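Refrigerator (household)

A household refrigerator is an insulated cabinet used to keep food and drink cold in a home. It is normally placed in or beside the kitchen, within a short walk of the table, the stove and the counter. Sizes range from compact single-door units to tall two-door models with a separate freezer.

Types

The top-freezer refrigerator has a smaller freezing compartment over a larger fresh food compartment, each with its own door. The compact or "mini" refrigerator has one outer door and is common in small apartments, offices and student rooms. Compact models sold under the Flovell name hold 86 liters - enough for drinks, snacks and a few covered dishes. Large family models may hold up to 455 liters.

Interior arrangement

Most refrigerators are divided by removable shelves of glass, wire or clear plastic. The inner face of the door carries bins for bottles, cans and small packets. In her household manual for the Dostside district, Edit Boros advised that leftovers be kept in bowls on the middle shelves, and that the door be used for items that tolerate small changes in temperature.

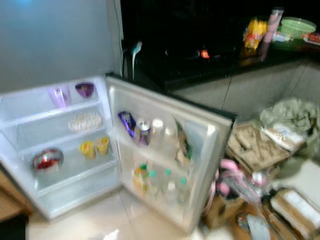
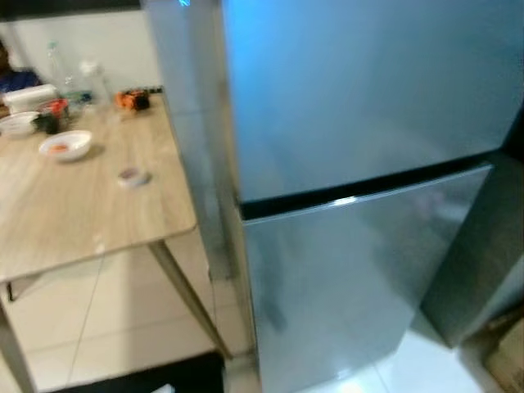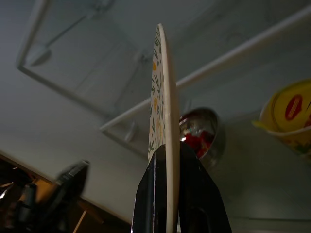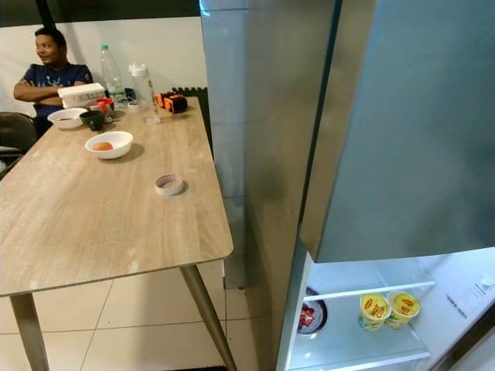
Refrigerators, tables and tableware in a home. First: a compact model with bottles in the door bins. Second and fourth: a tall refrigerator beside a table with white bowls. Third: a plate with a leaf pattern, a steel bowl and a yellow bowl.

Placement and use

Manufacturers generally ask for a gap behind the cabinet so that heat can escape. A refrigerator standing next to a stove or radiator must work harder and uses more power. The Berkska housing survey, directed by Kornél Borbély, covered 200 kitchens and found that the dining table was often the nearest flat surface to the refrigerator door. Residents used it as a resting place for dishes while shelves were being rearranged.

Cleaning

Shelves and bins are washed with warm water and mild soap, then dried before food is put back. Spills should be wiped up promptly. Door seals collect crumbs along the lower fold and are cleaned with a soft cloth. Older units without automatic defrosting are switched off and emptied before the ice is allowed to melt.

See also: Freezer; Food storage; Kitchen work surfaces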